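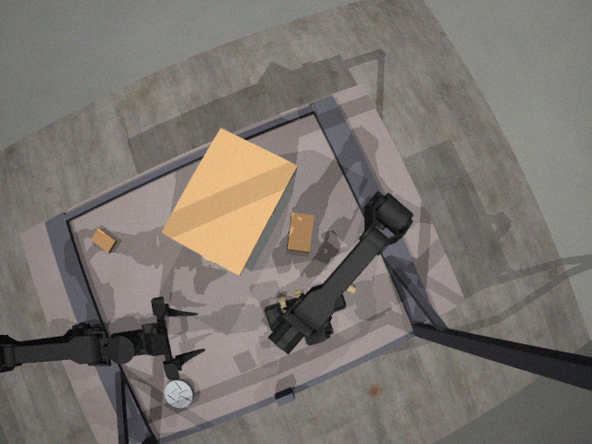
两只手臂的工作台出过一次故障，这一页就是关于它的记录。我叫 Lev Ostapchuk，在一家叫 Prisisora 的小公司里做装配程序的调试，中文不是我的母语，如果有句子写得不顺，请大家原谅。故障发生在仿真里面，没有人受伤，也没有零件损坏，但是同样的程序原来计划在九月装到真的设备上，所以我们把它当作一件安全的事情来处理。仿真的场地我们叫它 Milard，控制程序叫 Ukero。托盘斜着放在旧木地板上，大的纸箱在托盘上端，两只黑色的手臂从左右两边伸进来。左边的夹爪张开着，朝向托盘的中间，夹爪里看起来没有东西；右边的手臂伸得比较长，它的夹爪在托盘中间偏下的地方。我当时最担心的是这两只夹爪之间的空间，因为故障就是从这个空间开始的。

故障的经过

第 1643 次运行的时候，左臂应该先退回到托盘外面，等右臂放好零件以后再进来。程序里有一个等待的信号，右臂完成动作以后才发出。那一次信号发出得太早，右臂还没有停稳，左臂已经开始向中间移动。两只手臂的距离变得小于我们规定的最小距离，但是保护程序没有让它们停下来。后来的记录显示，两个夹爪的外壳在仿真里互相穿过去了一小段。在真的设备上，这就是一次碰撞。

我先看到的不是碰撞，是一个很普通的警告：“目标位置超时”。这个警告我们每天都会看到，所以我第一次没有重视它。这是我的错误，我想写清楚。如果我马上打开距离的曲线，就可以早两天找到原因。

原因

我们找到了两个原因，它们要同时出现才会有问题。

第一个是信号。右臂的“完成”是用指令的位置来判断的，没有用关节的实际位置。指令已经到了终点，手臂却还在路上。动作慢的时候差别很小，看不出来；那一次我们把速度提高了，差别就变大了。

第二个是碰撞模型。为了让计算快一些，以前有人把夹爪的手指换成了一个比较短的盒子。手指合上的时候，这个盒子够用。手指张开以后，尖的部分就在盒子外面，保护程序不知道那里还有东西。所以距离的计算一直显示“安全”，可是手指已经不安全了。

我检查了旧的版本记录，这个短盒子在文件里已经很久了。写它的同事没有做错什么，那时候工作台上只有一只手臂。后来加了第二只手臂，我们测试了路径、速度和负载，没有人再回去看这个模型。

纸箱的问题

还有一件小事，跟这次故障没有直接的关系，但是我们是在同一次检查里发现的。大纸箱的位置是用斜的角度读出来的，而避障程序把它当成一个没有转动的长方形。这样，箱子的角有时会超出程序认为的范围。现在避障程序也读取转动的角度。托盘上的小方块用的是同一个函数，也一起改了。

我们改了什么

“完成”信号现在看关节的实际位置，并且要求速度降到零以后再保持 3 个周期。

夹爪的碰撞模型分成 2 个部分，每个手指各有自己的形状，会跟着手指一起张开和合上。计算变慢了一点，我们接受。

最小距离的检查移到了单独的程序里。Ukero 停止响应的时候，它也可以让两只手臂停下来。

“目标位置超时”的警告如果在另一只手臂移动的时候出现，等级会提高，运行会自动暂停，要有人确认以后才能继续。

改完以后我们重新运行了 2440 次，包括原来出问题的速度，没有再出现穿过的情况。我知道这个结果不能证明以后一定不会发生。仿真里的手臂没有电缆，也没有磨损，真的手臂停下来需要更长的路程。所以在真的设备上，第一个阶段只允许一只手臂移动，另一只要断电。第二个阶段用低速，旁边必须有人拿着急停按钮，而且这个人不可以同时操作电脑。

还没有解决的

提高速度以后，右臂末端有轻微的抖动，我还不知道是控制参数的问题，还是仿真步长的问题。我先把步长减小一半再比较。另外，托盘边缘的高度在两个配置文件里不一样，我在等机械组给我正确的数字。

如果您也用两只手臂在一个托盘上工作，请检查一下夹爪张开时的碰撞模型。最简单的办法是把碰撞形状显示出来，让夹爪慢慢张开，看手指的尖有没有露在外面。我们用这个办法，几分钟就看到了问题。

Lev Ostapchuk，2024年3月23日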